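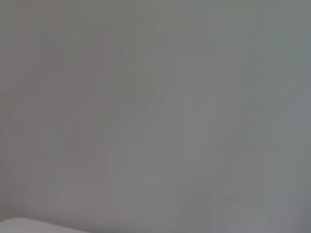 The Skimilard rules are a set of working practices for robot arms that handle cloth and other soft goods on a tabletop. They were drawn up at the Grevley workshop and later adopted, with changes, by Väisänen. The rules cover setup, gripping force, camera use and the keeping of records. They do not replace the safety standards that apply to the arm itself.

Scope

The rules apply to a single arm with a two-finger gripper working on a fixed, level surface. Hanging cloth and moving belts are excluded. Kuko, a related set of rules for bagged goods, uses the same terms but allows higher speeds.

Contact with the surface

A finger may press cloth against the table only when the arm is in force-limited mode. The limit is 20 newtons at the fingertip, and travel speed within 40 millimeters of the table may not exceed 200 millimeters per second. A folded item counts as one layer of cloth for each thickness under the finger. The operator must be able to see the contact point from at least one camera that is not mounted on the wrist, as a wrist camera may lose focus at close range.

Layout

Items not being handled should stand clear of the cloth and outside the sweep of the upper finger. Light, open containers such as paper cups are allowed on the table if they are empty. Loops and tabs are to be left free of the fold, and their position noted before the first grip. Cables at the wrist need enough slack for full rotation but must not drag on the work surface.
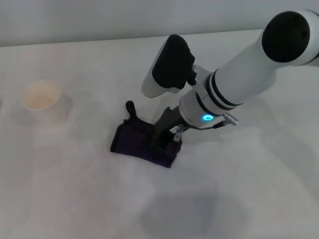 Records

Each run is logged with the gripper type, the force limit in use and the item handled. A run stopped by the operator is kept in the log and marked as such. Version 2 of the rules, issued in May, added a field for fingertip wear.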